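Pristard Table Display Guide
Section 8: Setting Out Fruit on a Covered Table
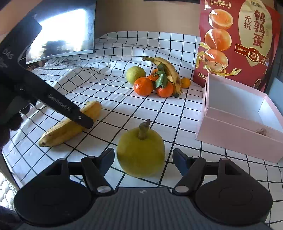

Bram Hermans

5/15/22

This section covers the placing of loose fruit on a table dressed with a cloth. It applies to the Clomholm and Brosstead table sets. For bowls and tiered stands, see the next section.

8.1 Preparing the cloth

1. Clear the tabletop and wipe it down. Let it dry.
2. Unfold the cloth and lay it with the pattern side up. With a grid cloth, such as the white one with black lines shown at the start of this section, line up one row of the grid with the front edge of the table.
3. Smooth the cloth from the front toward the back. Work any slack to the rear of the table. Folds at the back are acceptable. The front half, where the fruit stands, must lie flat.
4. Check that the overhang at the front does not touch a seat or the floor.

NOTE: Do not pull the cloth once fruit is on it. If the grid is out of line, remove the fruit and start again at step 2.

8.2 Placing a large round fruit

1. Check the underside for soft spots. Set aside any fruit that gives under light thumb pressure.
2. Stand the fruit upright with the stem on top. A thick stem may lean to one side, as on the yellow-green fruit in the picture. Set the fruit by its body and ignore the lean.
3. Lower it straight down at the front center of the table. Do not slide it into place, as this drags the cloth.
4. Release it slowly. If it rolls, turn it an eighth of a turn and try again.

CAUTION: Do not lift or turn the fruit by the stem. A knobbly stem can look sound and still break off at the base.

8.3 Placing bananas

1. Separate the bananas and use them singly. Leave the stem stub on.
2. Lay each banana on its side, diagonal to the edge of the table. In the layout shown, the dark tip points to the lower left and the stem end is toward the center.
3. Leave a clear gap between the banana and the round fruit.
4. Brown speckles are acceptable for same-day display. Replace any banana with a split skin.

CAUTION: Ripe bananas mark easily. Do not press down on the middle of the fruit when adjusting its position.

8.4 Screens on the table

A flat screen may stand toward the rear of the table. Keep fruit and cut stems clear of its lower edge. If the glass throws a strong reflection, change the angle of the screen before moving the fruit. Check again after any change to the room lighting.

8.5 Daily check

Every 24 hours, lift each fruit and look at the cloth beneath it. Blot damp spots with a dry towel. Wash a stained cloth as directed on its label. Spare cloths are ordered from Van Beek under part number 1804. Requests for other sizes go to Geert De Bruijn.

Contact: Pristard Customer Desk, extension 3000 | Copyright 2022 Pristard | Back to top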